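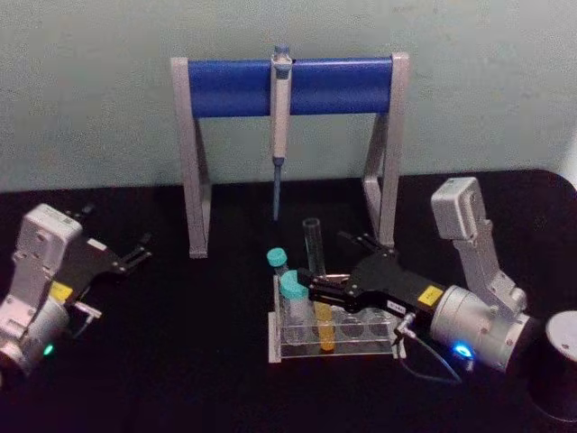 A pipette hung on its stand, with a rack of tubes in front.

Looking after a small lab bench: pipettes, racks and tubes

Most of the trouble on a small bench comes from where things are put down. These tips were put together for people setting up a bench in a teaching room, a shared workshop or a spare room at home used for water testing, brewing or plant tissue work. They assume one or two pipettes, a rack or two and not much storage.

Storing the pipette

Hang a pipette upright whenever it isn't in your hand. Laid flat with liquid in the tip, it can let that liquid run back into the body, and cleaning out the inside of a pipette takes a good part of an afternoon. If you have to put it down in the middle of a job, take the tip off first.

Eject the used tip before hanging the pipette up. The bare cone should sit clear of the bench. If it touches, the bar is too low or the pipette is on the wrong hook.

For an adjustable pipette, wind the volume back to the top of its range at the end of the day. Don't wind past the last mark.

Stands come in two common styles, the round carousel and the straight bar on two legs. The bar type suits a narrow bench against a wall. Keep it near the back, with enough room in front to lift the pipette off without reaching over open tubes. Check that both legs sit flat. A stand that rocks can usually be fixed by loosening the legs, pressing the whole thing down on a level surface and tightening it up again.

Randi Backlund, who set up the teaching benches at Cimesbridge, puts a dab of coloured nail varnish on each pipette and a matching dab on the bar where it hangs. Keep the varnish off the moving parts and off the cone.

Wiping down a pipette

Wipe the outside with a lint-free cloth dampened with 70 per cent ethanol or isopropyl alcohol. Damp is enough. Do the plunger button, the grip and the cone, in that order, and let it dry on the stand. Keep alcohol away from flames and hotplates while you do it.

Don't soak a pipette and don't put one in an autoclave unless the maker's instructions say that model can take it. If the plunger has gone stiff, check the manual before taking anything apart. Seals and springs are small and roll a long way on a hard floor.

Clear acrylic racks

Acrylic looks tidy and lets you see the liquid level in the tubes, but it doesn't like alcohol. Repeated wiping with ethanol leaves fine cracks, which start around the holes and spread. Use warm water with a little dishwashing liquid and a soft cloth. Rinse well and stand the rack on its end to drain.

Keep it out of the dishwasher and the autoclave. Heat will warp the plates, and after that nothing sits straight. Paper towel scratches more than you'd think, so an old cotton tea towel is better for drying. For the holes, a baby bottle brush does the job.

Acrylic picks up static after rubbing and then collects dust. A final wipe with a barely damp cloth settles it.

A clear rack can be hard to see on a dark bench. A strip of coloured tape along the front of the base plate helps, and it gives you somewhere to write the date or the name of the job.

Tubes and caps

Match the tube to the hole. A narrow tube in a wide hole leans, and a leaning tube gets knocked. If you only have the one rack, slip a ring of silicone tubing over the small tube just under the cap to take up the slack.

Keep tall and short tubes in separate groups if you can. When they have to share, put the tall ones at one end so your hand doesn't brush the caps on the way to the short ones.

Screw caps should go on finger tight. Overtightening can distort the cap and start a leak. If a cap has to come off for more than a moment, set it upside down on a clean wipe, and don't let it stray from its own tube.

Label the tube as well as the cap. Caps get swapped. Pencil on a paper label lasts through a splash of alcohol, and most marker pens won't. Surachet Intarasuk at Gadulow writes on the tube first, before anything goes in it, and keeps a pencil tied to the shelf for the purpose.

The bench top

Dark bench tops show up powder and dried salts and hide clear spills. Before packing up, crouch and look across the surface with the light behind it. Wet patches will shine.

Lift stands and racks to wipe under them. Let the surface dry before anything goes back, or you'll get a ring under each foot.

Leave the working area in the middle free. The stand goes at the back, the rack in front of it, tips on the side of your working hand and the waste tub on the same side. Left-handers should swap the lot over.

A short routine

End of each session: eject tips, hang pipettes, cap tubes, empty the waste tub, wipe the bench.

Every 7 days: wash the racks, wipe down the pipettes, check the stand for wobble.

Every August: send the pipettes out for calibration, or weigh out some water on a good balance and compare it against the dial. Write the result on a card and keep it with the manuals.

Page last updated April 1, 2023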